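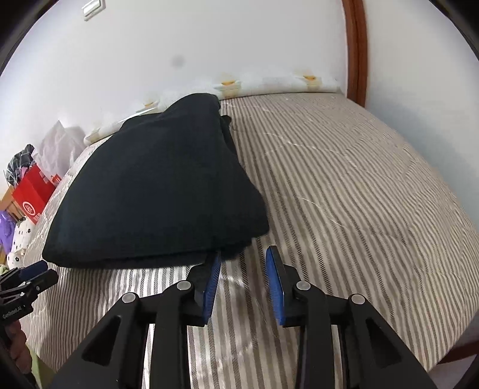 Ernatthorpe Home Handling Group
Minutes of the meeting held on Sat 31 July

In the chair: Vlastimil Ďurica
Minutes: Igor Paulík
Apologies: Eynon, who were to send someone but had trains to contend with

1. Welcome
Vlastimil thanked everyone for giving up a Saturday, and for the plum cake, which did not last as far as item 2. The June minutes were agreed with one correction: the fault was first reported by the Altent side and not by us, and we are sorry to have taken the credit.

2. The grip fault
Most of the morning went on this. While folding practice was under way with the hand-held pair, the right-hand gripper stopped letting go. The trigger was released, the jaws stayed shut, and the person holding it did what any of us would have done and reached across with a free finger to ease the cloth out. The jaws then opened and closed again without being asked. The result was a pinched fingertip, sore for the rest of the day but no skin broken, and we are all very glad it was no worse.

Igor had been through the log. Of 2846 grips recorded since the pads were last changed, 95 were slow to release, and nearly all of those came with thick cloth folded over more than once. Thin things such as pillowcases gave hardly any trouble. He thinks the return spring is tired and the thick cloth simply shows it up, though he was careful to say he has not yet had the unit apart.

There was a long and good-natured talk about whether we should have noticed sooner. Several people said they had felt the jaws hanging a little and had put it down to their own hands getting tired towards the end of a session. Vlastimil said that was a very natural thing to think, and that he would still much prefer to be bothered with ten false alarms than to miss one real one.

Agreed:
The right-hand gripper is out of use until the spring has been looked at.
If a jaw sticks, put the whole thing down on the bed, switch off, and only then touch the cloth. No fingers between the pads, however tempting.
Springs to be checked every 800 grips from now on. Igor to keep the tally.
Anything odd goes in the book the same day, even if it seems silly.

3. Spare parts
Braretti can supply springs and have been very kind on the telephone, but they want an order for 10 or more. Altent offered to take half, which was gratefully accepted. Igor to place the order on Monday and let Altent know what they owe.

4. Bedroom sessions
Folding work on beds will carry on with the spare unit once it has been tried out on a bench. A question was raised about bags and soft toys left beside the bed, and whether a person stepping back with both hands full might trip. It was felt that they might. Hosts will be asked, nicely, to leave a clear path on the side where the work is done - it is their home, after all, and we are the guests.

5. Any other business
The first aid box is short of plasters. Vlastimil to buy some.
Eynon to be sent these minutes and asked whether their own units have shown the same slow release.

The meeting closed shortly before lunch. Date of the next one to be fixed when the springs have come.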